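Slide 3: Clearing a shared table
Speaker: Arnar Toft, Kulness
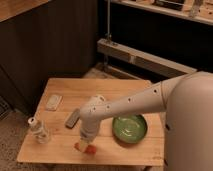 Slide 3. Small things left out: green bowl, clear bottle, remote control.

Start with the table. Pale boards, visible grain, a few everyday things on top. Ask the room which one they would put away first. Take two answers, then move on.

Point to the remote. Ours at Kulness went missing all through January. It now has a hook by the door.

Bowl: keep it out if it holds keys. Otherwise back to the shelf.

Next slide: the Batent shelf.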